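Start | Projekte | Notizbuch | Team | Kontakt

April, Eintrag von Nerys Howells

Heute wieder am Kaffeeaufbau gesessen, den wir intern Plomora nennen, und endlich die Frage angepackt, die Orlando Bermúdez und mich schon so lange umtreibt: Hilft die Handgelenkansicht der Policy wirklich, oder lernt sie fast alles aus der festen Kamera?
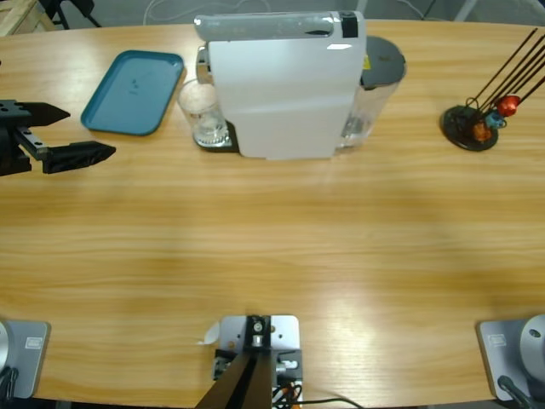
Der Vergleich läuft über 302 Demonstrationen, einmal mit beiden Ansichten und einmal nur mit der festen, je 1000 Trainingsschritte zum Warmwerden. Sorgen macht mir dabei der klare Wassertank — das Glas auf dem Abtropfgitter übrigens auch, Durchsichtiges mag unser Encoder gar nicht. Die Kapseln in Rot, Blau und Orange sollten dagegen dankbare Ziele sein.

Orlando möchte die Reflexe auf der Tischplatte im Training lassen, und ich gebe ihm da (etwas zähneknirschend) recht. 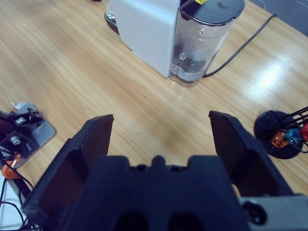

Handgelenkansicht, Greifer offen, dahinter Maschine und Kapselständer.

Offen: Seed 2 neu starten, Cárdenas-Skript für die Auswertung anpassen.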